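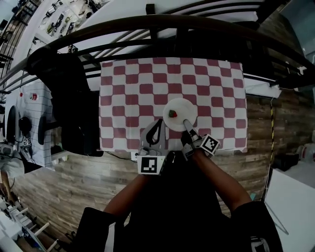 A pair of hand-held grippers at the plate, on the checked cloth used for table tasks.

The Erero programme at Ladthorpe began in February with a modest aim: to teach a robot to lay and clear a table by showing it how the work is done. Its teachers do not write instructions for the machine. They take a gripper in each hand and carry out the task themselves, while the movements of the tools are recorded for later training.

The method has been adopted in place of remote control, which the institute used for its earlier work. Dariusz Olszewski, who directs the programme, considers that the older approach asked too much of the operator. "At a console one is always a little behind the robot," he says. "With the tools in hand, people move as they would in their own kitchen, and they soon stop thinking about their wrists."

Plates have proved a demanding subject. A rim must be met at the correct angle, and a plate that carries food must be kept level as well. Demonstrators are asked to work at an even pace and to repeat any attempt in which the grip has slipped – although a number of such attempts are kept, as the robot must also learn how to recover.

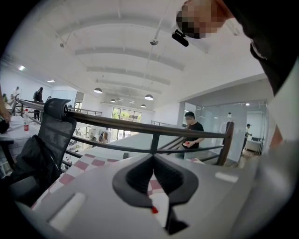

The mezzanine from the level of the gripper, with the checked cloth just beyond the tool.

The present collection is planned to reach 4000 demonstrations, of which 400 will be set aside for testing. New demonstrators receive 2 days of instruction before their recordings are accepted. The Śliwiński fund supports the work, and the partner laboratory at Plornosmont will train its own arms on the same material.

Mr Olszewski remains cautious about the date on which a robot might clear a full table unaided. The next stage will introduce bowls and cutlery, and the recordings will be made at tables of differing heights.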